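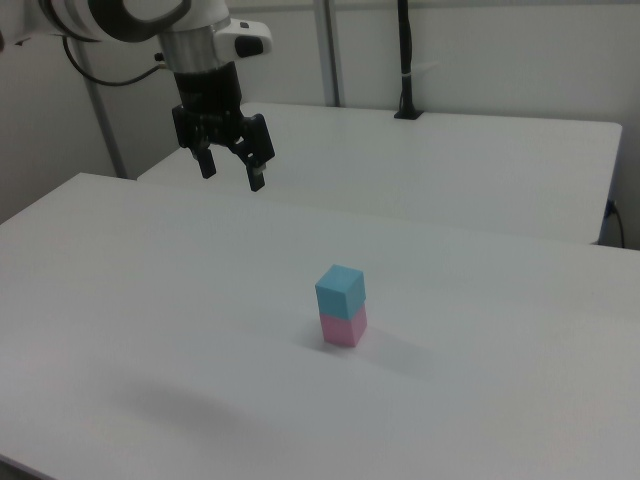

My complaint is with the word "done". Every stacking protocol I was sent for this talk uses it and hardly any of them say what it means. Take a blue cube sitting on a pink one, with the gripper open above them. Most of you would write "success" and go and get a coffee. I would want three more things on the sheet before I signed it: when the fingers opened, how long the stack had to stand afterwards, and who set it up at the start. A tidy column on a white table gives me none of those.

(Pause. Ask for hands: who has a written stop rule? Wait for the hands. Do not fill the silence.)

Next point, the draft guideline. You have the version of 31st May in your packs. Kavitha Gounder and I went through it line by line and we disagree on plenty, so blame me for what follows.

Section two says trials should be run "under normal conditions". Whose? The team at Janari keep the blinds down all day. The Mösli workshop has a roof window and the light moves across the bench all afternoon. Both groups ticked the box. If a rule can be ticked by both of them it isn't doing any work, and I'd strike it out or put a light reading in its place.

Section four, resets. The draft lets the operator put the cubes back "approximately" where they were. I don't like that. Corina Sutter taped out the start positions for one batch of 153 trials and left the next batch to people's judgement. By the end of the second batch the cubes had crept towards the arm, to where the reach was easier. I don't think anyone meant to cheat. People get tired and they help the machine.

(If Vinzenz Moser is in the room he will object to the tape. He has a fair point that it peels and leaves marks. Say so, then move on.)

Section five, dropped runs. You may discard a trial for "operator error". Fine, but log it. One report I was given had 70 runs in the table and 44 more in a folder called "old". Svenja Eder found the folder. I still haven't had an answer about what was in it.

Now the safety annex. I'm less gloomy here. Keep hands off the table until the arm is stopped, one person on the stop button, cables tied back and checked before each session. All good, all short. My only doubt is the signature column, which at Brostance was filled in for the whole of July in the same pen.

What I'm asking for:
A stop rule with a time in seconds.
Marked start positions.
Every run kept, including the ugly ones.

Johanna Schwaiger is taking written comments on the draft at the back table. Questions now, and please say which section you mean.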